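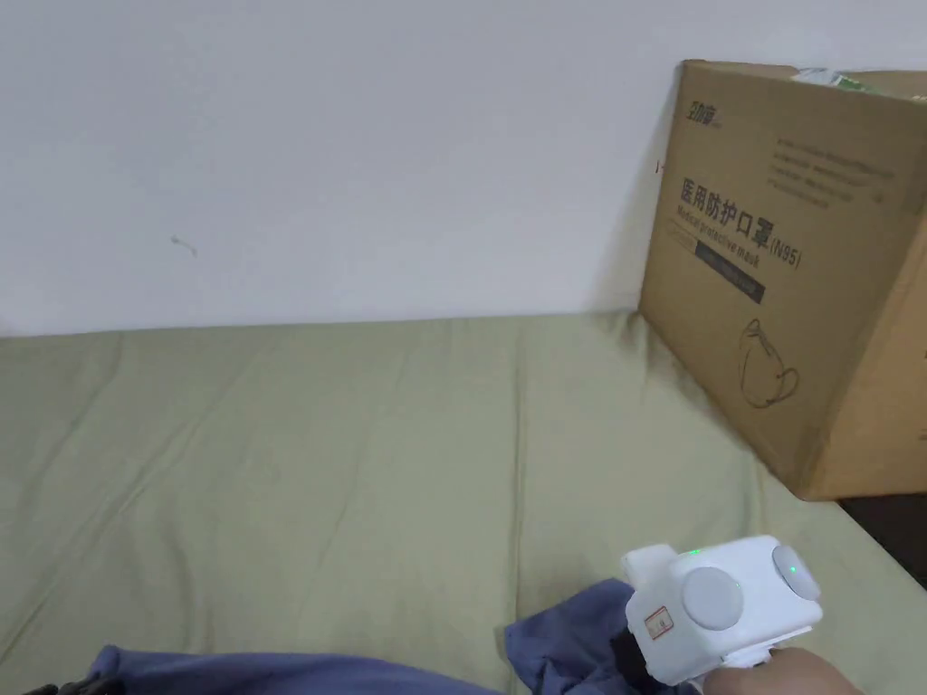

Drandent opens household fabrics program to research partners

August
By Drandent Communications, Lavinthorpe

Drandent has opened the second stage of Ramau, its program for teaching robots to handle clothing, towels and bed linen from demonstrations given by people. Applications from universities and independent laboratories will be accepted until the end of the month.

Under the program, trained demonstrators carry out ordinary household tasks using a pair of hand-held grippers, one in each hand. The grippers record how each item is approached, grasped, moved and released, and the recordings are then used to train control software for two-armed robots. No robot needs to be present while a task is being shown.

The first stage covered 51 tasks, among them folding hand towels, turning trousers the right way out, straightening a fitted sheet and moving folded items from a bed to a shelf. Each task was shown by several demonstrators of different heights and with different working habits, and left-handed demonstrators were included from the start. The second stage will bring the list to more than 70.

Fabrics remain one of the harder areas for domestic automation. A towel does not keep its shape when it is lifted, and the same garment may present itself differently every time it is put down. Writing instructions for each case is slow work, and the results seldom carry over from one item to the next. The Ramau team has chosen instead to gather a wide range of demonstrations, including those in which the first grasp is poor and the demonstrator has to try again.

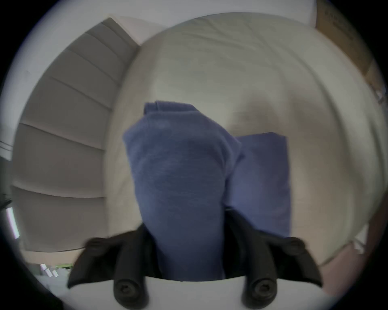

A folded blue towel held between the fingers of a hand-held gripper.

Demonstrators complete 22 hours of paid training before their recordings are accepted. Much of this time is spent learning to work at a steady pace and to keep the gripper fingers within view of the cameras. Demonstrators are asked to avoid using their own fingers to correct a fold, as a robot trained on the recording would have no equivalent movement available to it. Where a fold goes wrong, it is to be undone and repeated with the grippers.

Remote control will also form part of the second stage. For a smaller group of tasks, operators will guide a two-armed robot from a separate desk, and their recordings will be compared with those made by hand. Drandent expects hand-held demonstration to remain the main method for fabric work. Remote control is slower for most operators but gives an exact record of the robot's own joint movements, and the program will report on whether a small amount of such material improves results when added to a larger hand-held set.
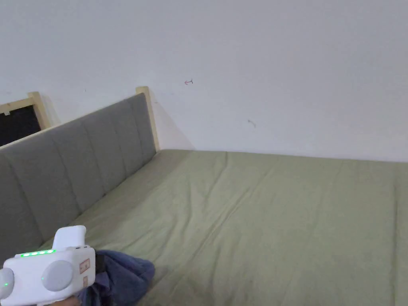

Pao-chu Tu said the hardest part of the first stage had been agreeing on what counted as a finished task. "Two people will fold the same pair of trousers and both will tell you it's done, and they look nothing alike," Tu said. "We stopped arguing about which one was right and wrote down what each person was aiming for before they began. The recordings became much more useful after that."

Written goals of this kind will be supplied with every recording in the second stage. They are short, usually a single line, and are entered by the demonstrator before the grippers are switched on. A reviewer later checks the recording against the goal and marks it as complete, partly complete or abandoned. Abandoned attempts are kept – they are stored separately and may be requested by partners studying how errors begin.

Software for aligning the recordings from the two grippers is being supplied by Yang, which also worked on the first stage. The updated release shortens the calibration carried out at the start of each session and warns the demonstrator when one of the cameras has lost track of its position. Partners will receive the software at no charge for the length of the program.

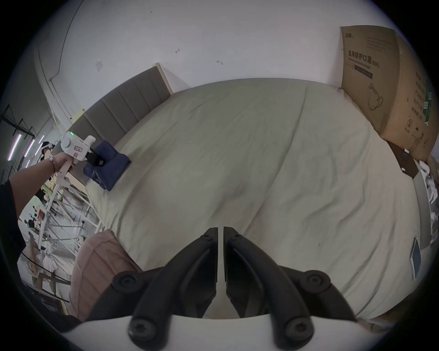 Sessions are held in furnished areas set up within a larger workspace, so that bedding, furniture and household goods can be changed between tasks without moving the recording equipment. Partners may propose their own layouts. Those with suitable rooms may also record at their own premises, provided that demonstrators have completed the Drandent training and that written consent has been obtained from every person who may be seen or heard.

Applicants should submit a short outline of the tasks they wish to study, the number of demonstrators they can provide and a description of any robot on which the trained software would be tested. Priority will be given to proposals dealing with large items, such as duvet covers and blankets, and to those that need both hands throughout – an area in which the first stage was thin.

Successful applicants will be notified in writing. Enquiries may be directed to the Ramau program office at Drandent, Lavinthorpe.

Last updated: August, 4.30 pm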